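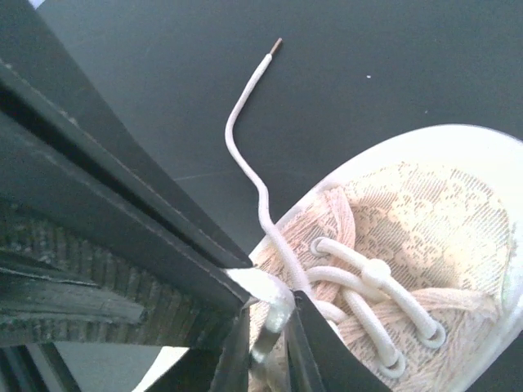

An Afternoon on the Lacing Floor at Plermont

I promised the people at our little shoe trades newsletter that I would write up my visit to the Plermont works in Rornasville, and I have put it off long enough that my notes are starting to look like somebody else's handwriting. So, before they fade completely, I am going to set down everything I can remember, and you will have to forgive me if I wander a bit -- I spent 17 years in a shoe factory myself and one thing does tend to remind me of another!

The visit was on September 12, 2020, and it was a small one. We were asked to keep our distance and wear masks, and we went through in a group so small that we could all hear the guide without anybody shouting, which I must say I liked better than the big crowded tours of other years. Our guide was Noemi Delacroix. She started at Plermont trimming soles and now runs the finishing floor, and she has the kind of walk that I remember from every good supervisor I ever had, quick and a little sideways, always looking at what is on the benches.

The Finishing Floor

You go in past the stockroom, down a ramp, and there you are. Finishing is where a shoe gets cleaned up, laced, checked over, stuffed with paper and boxed. At Plermont they finish 1,330 pairs on a good day. Lacing was always the part that wore people out. It looks like nothing. You sit, you pull a lace through, you pull the next one through, and by the middle of the afternoon your thumbs are throbbing and you have stopped making conversation. I had it in both hands for years and I still can't open a pickle jar without a dish towel.

So you can imagine I was very curious about the robot bench. The system they are trying out is called Joteo, and it was set up for them by a firm named Darwish, whose engineers come in every couple of weeks. I had pictured something enormous in a cage. It is much more modest than that: a dark gray tabletop, a pair of black fingers that open and close, and a small camera riding right along with them so that the machine (and the person minding it) can see what the fingers see. There is a monitor beside the bench showing that view, and I could have stood in front of it all day.
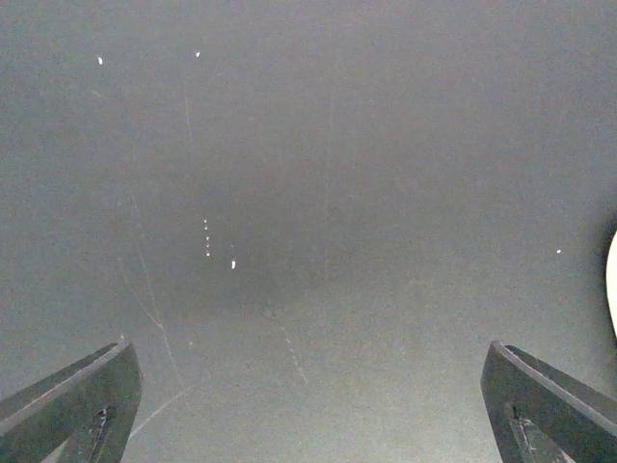
What surprised me most was how slow everybody was willing to be about it. In my day a new machine came in over a weekend and you were expected to keep up with it on your first shift back. Joteo went onto the bench in June and it still only handles sample pairs. The shoes that people buy are laced by hand, by the same women and men who laced them last year, and Noemi told us she would not have it any other way until the lacers themselves were satisfied.

She was very frank about what is hard. A lace is floppy, and it never lies the same way twice. A person feels the tip between two fingertips and turns it without thinking. The robot has to find the end, come down on it at the right angle, and pinch it firmly enough to hold without dragging the rest of the lace along. They have had it take hold of a fold of the upper by mistake. They have had it close on air. A run of 65 tries on the same style can go beautifully until the lace falls in some new way, and then somebody has to reset the shoe and start over.

The styles they practice with are the regular line, too, nothing made up specially. I was so pleased to see one of the canvas sneakers with the pale peach floral lace pattern over the upper and the white rubber toe, because my niece has worn almost the same thing every summer since high school. They are pretty shoes. They are also a fussy choice for a machine, Noemi said, with all that white lacing over a light, busy pattern, and that was exactly why the lacers asked for them. If it can learn on those, it can learn on the plain ones!
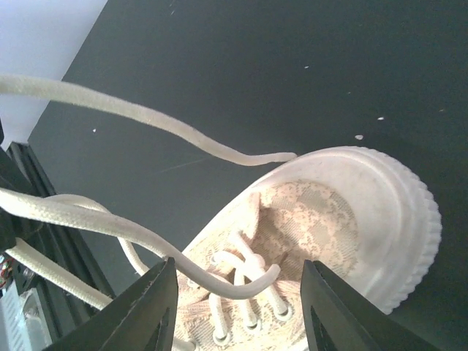

I asked the question you would all want me to ask, which was what happens to the lacers. Plermont has promised in writing that nobody on the finishing floor will lose a place over the trial, and the lacers take turns minding the bench at the same rate of pay, with a little extra for the training hours. Two of them have already moved over to it for half of every shift. One told me her wrists had not felt this good in ages, though she missed sitting with her friends, and she found it tiring in a different way to watch so closely for so long. I thought that was a fair answer. Another lacer, an older man who has been there longer than the ramp has, said he would believe in it when he saw it tie a bow. He has a point, as tying is not even on the list yet.

There are worries too, and I don't want to leave them out. The promise runs for the length of the trial, and I could not get a clear answer about what comes after. The younger lacers seemed to take to the screens quickly, and a couple of the older ones hung back. Noemi has started pairing them up, one of each, so that the person who knows computers learns what a badly seated lace looks like and the person who knows laces learns the controls. When the machine makes a mess of something, it is nearly always the old hand who says why, and the Darwish people write it down. I wish somebody had written down half of what the women on my line knew.

The rest of the tour was the cutting room and the stitching room, both much as you would expect, and very well kept. The smell of the rubber took me right back. We finished with coffee in the yard, spaced out on benches, and a paper bag of offcuts each to take home (mine are already coasters).

If you would like to go, Plermont takes visitors in small groups by appointment, and you should ask in advance for the finishing floor, as it isn't always included. Wear flat shoes for the ramp. And bring your questions for the lacers, who were generous with their time and have a great deal to say.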